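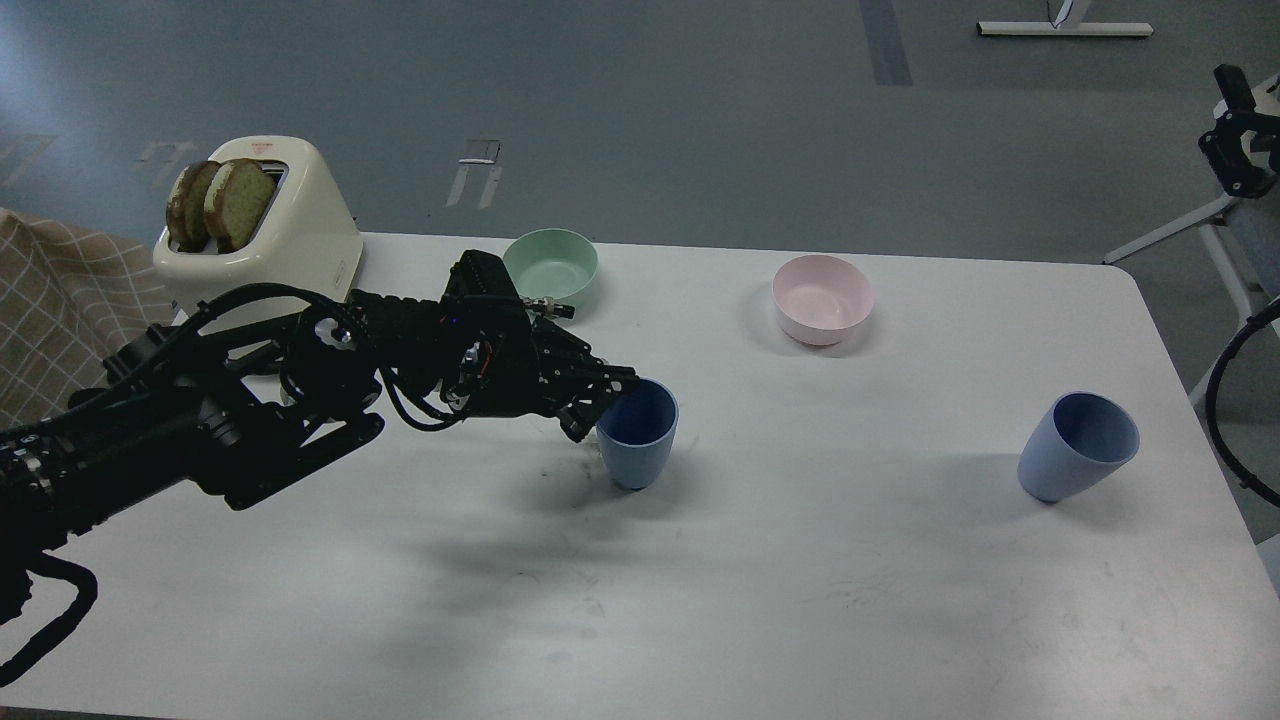 Cukik two-arm kit: six months on a lab bench
Speaker notes, 10 December 2018
Speaker: Nokuthula Zwane

Start on time. People from the morning session will still be coming in, so do the thank-yous first and the numbers later.

Thanks to Dinesh Jayasinghe for the invitation and to Usman Sial for lending us bench space since July. Say up front that we paid for our kit at list price. Zuvberg knows I'm giving this talk and hasn't seen the notes.

Who this is for. If you run a small lab or a teaching program and want two arms on one table without building them yourself, that's the audience. If you already own a pair of industrial arms, most of this will be old news. The part on service may still be useful, so stay for that.

What you get
Two arms, two grippers, the controllers, a cable set, and a license for the teleoperation and playback software. The table is extra. We used our own. Toaster, cups and bowls are ours too. The kit comes with foam blocks for practice, and we stopped using those in the first week.

Cameras: there's one bracket per wrist and no stands. Budget for stands. We got ours from Pramanik, and the clamps needed rubber pads before they stopped creeping.

Setup took Sajib Abeysekara and me two days. The manual says one. The second day went mostly to cables. They come in one length, which is too long for a table our size, and the slack has to go somewhere. If you let it hang over the table edge it will find something to pull on. We now leave a loop at each shoulder and tie down everything after that. Ask Zuvberg for the short set when you order. It isn't on the order form but they do sell it.

(If someone asks about mounting: bolt through, don't clamp. Our first clamp left a dent and moved anyway.)

The test
I wanted something people in the room do at home, so we went with a breakfast table. A toaster, two blue cups, two bowls (one green, one pink). The jobs were:

Pick up a standing cup and set it in a marked spot.
Stand a tipped cup upright.
Nest one cup in the other.
Move a bowl from one side to the other.
Take a slice of bread out of the toaster and put it in a bowl.

The toaster was never plugged in during arm runs. We toasted the bread beforehand. Soft bread tears, and a stale slice behaves much more like a slice of toast than a fresh one does.

We ran 1000 attempts over the whole period, 200 per job. Every attempt was logged as done, done with a retry, or failed. A person was within reach of the stop button the whole time. Obadia Nyaga kept the log, and he was stricter than I would've been. If a cup landed across the tape line, that was a fail.

Don't read out the whole results sheet. It's in the handout. Say which jobs were easy and which weren't, and move on.

Easy: the standing cup. The taper helps. You come down from above, close on the rim, and it stays put. By the second week a student who had never touched the arms could do it on the first morning.

Also easy, to my surprise: nesting the cups. If the first cup is held roughly over the second, the shape does the rest. Let go a little early. People tend to push, and pushing is what knocks the bottom cup sideways.

Middle: bowls. The grippers like the rim, but the bowl swings once it's off the table. Slow is fine. Two arms is better, one on each side, though then both operators have to agree on how fast they're going. We had a few slow tugs of war. 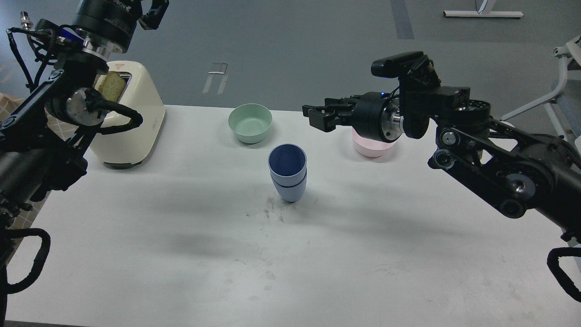
Next is the point about working room. The arms come in from opposite sides, and the space where both can reach comfortably is smaller than the brochure drawing suggests. Put everything you need both arms for in that middle area. Things that only need one arm can go on that arm's side. We kept the toaster on the left for this reason and stopped moving it around after the first month.

The software will stop both arms if it thinks they're going to touch. Good. It's also cautious to a degree that gets tiring. You can bring the margin down in the settings file, but there's no slider for it and no warning if you type in something silly. I'd like Zuvberg to fix that before they sell this to schools. I've told them so.

Hard: the tipped cup. Most of our failures were on this one. The cup rolls when a finger touches it. You need to come in from the open end or pin it with the other arm first, and it took us a while to accept that one arm on its own wasn't the way to do it. With two arms and some practice it's fine. The recorded playback of the same motion is not fine, as the cup is never lying in quite the same place.

Hard in a different way: bread. The fingers can hold a slice without trouble. Getting it straight up out of the slot is the hard part. Any tilt and the crust catches, and then either the slice breaks or the toaster lifts with it. We put grip tape under the toaster. Crumbs go everywhere, and they get under the cups and make them slide. Wipe the table between sets. Put it in the procedure and give it to a named person, or it won't happen.

Pause here for questions on the tests. Five minutes at most.

Playback and learning
Keep this part short, since Dinesh has a full session on it after lunch.

The base license records whatever the operators do and plays it back. It doesn't adapt. For anything that has to cope with objects in new places you'll need to export the recordings and train something yourself. Export works. Files are plain and the timestamps line up between arms and cameras, and that alone saved us weeks compared with our old setup. Zuvberg also offers training as a service: send them the recordings, get a policy back. We tried it once for the standing cup with 60 demonstrations. Turnaround was 14 days. The result was usable when the cup was in the middle of the table and poor near the edges. I don't think that's a fair basis for judging the service, and I say so in the handout. Our demonstrations were mostly in the middle.

Somebody always asks how varied the demonstrations should be. More than you think. Move the bowls. Move the cups. Swap which side they're on. Change operators, too - Sajib and I have different habits and it shows in the data.

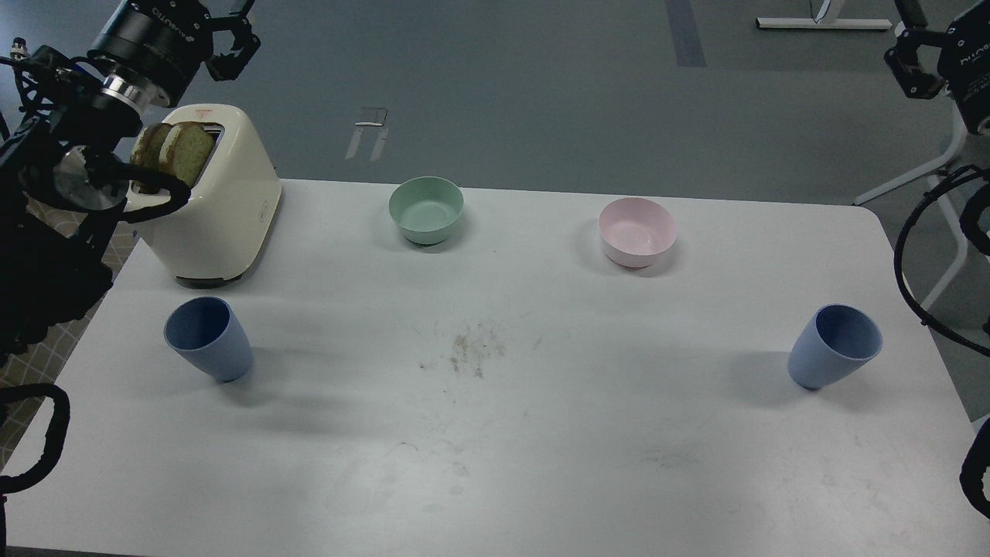 Resetting the table is the cost people forget to count. Every attempt ends with things in the wrong place, and a person has to put them back. For us a reset took longer than the attempt itself on three of the five jobs. We ended up taping small corner marks for the bowls and leaving the cups free, to get some variation without having to think about it. If you're working out staff hours, count one operator per arm and one person for the table. Two people can manage, but they'll be tired by three o'clock.

Service and repairs
We logged 39 stoppages that needed more than a restart. Most were loose connectors at the wrist. A dab of thread lock on the connector screws ended nearly all of those. One was a worn cable where it bends at the elbow. One was a joint motor on the right arm, replaced under warranty.

The warranty claim went well. I wrote on a Tuesday, had a reply the next morning, and the part arrived the following week with a return label in the box. The instructions for fitting it were for the older model. Usman worked out the difference from the exploded drawing. The support desk knew about the mistake and still hadn't changed the sheet when I last looked.

Phone support is during European hours only. From here that means early mornings. Email is better.

What about the alternative? I expect to be asked about Buvmont. We had their arm on loan for three weeks, a single arm, so it's not a straight comparison. It's stiffer and quieter. Their software was harder for students to pick up and wouldn't let us export without the top license. If you need one arm and you need it to be precise, I'd look there first. For two arms on one table at a teaching budget I'd still buy the Cukik kit.

Would I buy it again
Yes, with the short cables, a second set of finger pads, and without the foam blocks if they'd knock something off for that (they won't, I asked).

What I'd want changed, in order:
A collision margin setting that can't be set to nonsense.
Cable lengths on the order form.
Correct repair sheets.
A cover for the elbow cable.
Camera stands as an option.

Finger pads wear out, by the way. Ours went shiny after a couple of months, and the cups started slipping before we noticed why. Check them when you wipe the table.

Questions
Likely ones and short answers.

Can one person run both arms? Yes, with the paired handles. It takes longer to learn than having two people, and bowls are the best place to start.

Can it work unattended? We never tried and the manual says no.

How heavy an object? We stayed with light plastic and bread. Refer them to the data sheet, don't guess.

Is it loud? You can talk over it.

Handouts are on the chair by the door. Obadia has the raw log on a stick for anyone who wants it. Leave the room by ten to, the next group needs the projector.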